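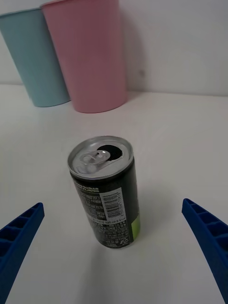 Bring Back the Can Deposit

Search this site Search
2 min read

Arnance dropped its nine-cent deposit on cans last June. The council said the machines cost too much to fix. I think it was a bad trade, and the town should reverse it.

The return center on Urkden Street took in 3,282 cans in its last week. Most came from kids and retired people who walked them over in bags. Now those cans go in the trash, or in the ditch along the river road.

People say curbside pickup does the same job. It doesn't reach the 572 apartments on the east side, where I live. We have one dumpster per building and no blue bins.
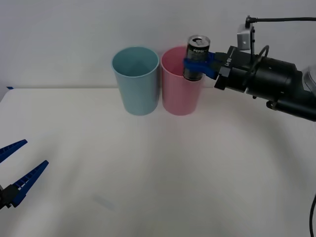

Two plastic cups, blue and pink.

Reusable cups are fine at home – I use them too – but they don't help with what gets sold at the gas station.

Repairs were priced at $3,000. The town spent more than that on new signs for the Zikier parking lot. Pay for the repairs and open the center again, even if only on mornings.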